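About Flomport 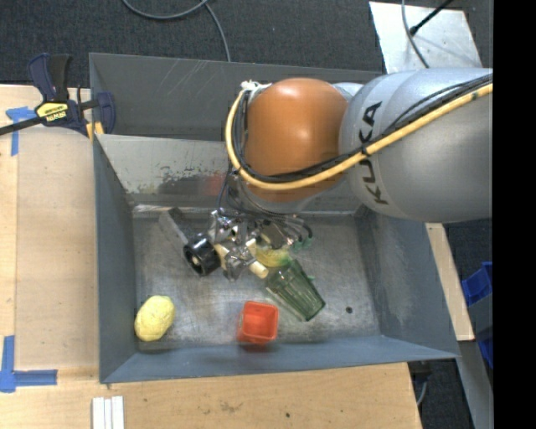 Photo: Skeltero / Flomport

We teach evening bookkeeping to people who run small shops, and we doubt most of what is said about it. Courses that promise to "transform" your business in a weekend usually sell you another course. Ours takes 5 weeks. You will learn to keep a ledger, read a VAT return and spot a bad month early. Will it make you rich? We have seen no proof of that.

Classes are held in Brison, four learners to a tutor, with two intakes a year. The next one opens in May. We give no certificates, as no bank has ever asked us for one.

Comments

songbird_till: Five weeks was too short for the VAT part.
Marrow: Fair prices, hard chairs.

Contact us | © Flomport | Back to top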